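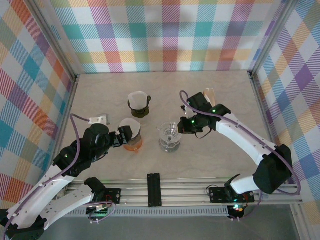 Bench, both arms, plaid walls up.

December — winter sun list, second go

Start 9.20. Picking up where the last entry stopped. Beach list for Posdale, the "where is it actully warm" page. First version ranked on air temp only and put places near the top that nobody sane would swim at. Redoing it in Lornivden with sea temp, wind and rain days as separate columns.

43 beaches in the file now. Was going to do countries but a country is no use. Tenerife south and Tenerife north are two different holidays. Same with Sri Lanka, where the coasts swap seasons. Kedir had them as one row. Split it, south and west coast on one, east coast on the other, and the east drops right down for Dec, as it should.

Import

Pulled guest comments from the old Org export. 1312 comments after dropping blanks and anything under five words. Dates come through as month of posting, not month of travel. Annoying. Somebody who went in October and wrote it up in December is filed under December. Using travel month where they mention it in the text, leaving the rest out of the monthly bit but keeping them in the totals.

Tagged by hand plus word search:
wind — 479
sea too cold / lovely and warm / anything on water temp — 361
rain — not finished, keep hitting "rainforest"

Wind is the big one and we had it nowhere on the page. Cape Verde comments are nearly all wind. Most of them liked it there, but they wanted warning. One woman spent the week behind a wall with a book. Put that in the notes column, Min-kyu may want it for the copy.

Scoring

Tried three weightings.

a) all equal. Dull result, everything ends up in the middle, Red Sea and Zanzibar nearly tied for November which can't be right for anyone who minds a shower.
b) sea temp double. Better. Canaries slide down, fair enough, it's a paddle and out again for most people in winter.
c) sea temp double, wind taken off as a penalty above a fresh breeze. Best so far. Cape Verde falls further than I like. It's still hot sun and a decent swim on the sheltered side.

Going with (c) but wind shown as its own mark next to the score so people can make up their own mind. Kite people will want it the other way up anyway. Don't build them a seperate page, just let the column sort both ways.

11.40 — checked a few by eye against what I'd tell my sister. Southern Thailand: Andaman side good for December, gulf side still wet. File had the two sides swapped! Copy and paste slip, mine. Fixed. Went back over the Malaysia rows for the same thing, fine.

Mauritius looks odd. Warm sea, sunny, scores well, but cyclone season gets going over the winter months and there's no column for it. Added a plain yes/no flag for storm season. Same flag for Madagascar and Réunion. Caribbean is off for December, on for autumn.

Note on words: stop writing "crystal clear". It's in the draft for nearly every beach, including one that is famous for seaweed. Clear, fairly clear, murky after rain. Will do.

Lunch, then call with Min-kyu. He wants six on the front page, not ten. Also wants flight time from London next to each one and I agree, a top score is no good to a family with a week and a toddler. Flight time NOT in the score though. Shown only. He asked for Goa to go in the six, I said let the numbers say. Numbers said yes for December so no row.

He doesn't like the name "swim score". Neither do I. Left it.

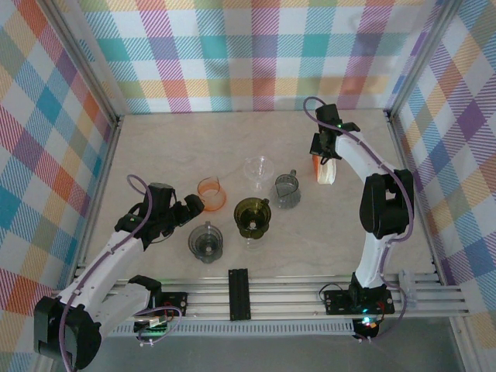 Afternoon — snags

1. Sea temps for the smaller beaches are borrowed from the nearest bigger one. Ok for open coast, poor for lagoons. Marked these with a star. Need a line at the foot of the page saying what the star is.

2. Rain days vs rain amount. A day with ten minutes of rain at 4pm counts the same as a washout. Makes the tropics look worse than they are. Haven't solved it. Kedir Negash has hours-of-sun figures for part of the list, ask if he can fill in the rest, then swap rain days out altogther.

3. Sorting breaks when a month is empty, blank goes to the top as if it were zero wind. Quick fix in Lornivden, blanks to the bottom. Done 15.10, check it on the phone version.

4. Two beaches with the same name in the file. Added the island in brackets.

To do

Finish rain tags, leave out "rainforest" and "rainbow"
Kedir — sun hours, and is his Oman row north coast or Salalah? Matters a lot
Cape Verde, split by island if there are enough comments
Send Min-kyu the six with flight times before the Prodton meeting
Print one copy for the wall, last one has coffee on it

Stopped 17.30. Saved as version 2b, old weightings kept on the second tab in case (c) gets argued over.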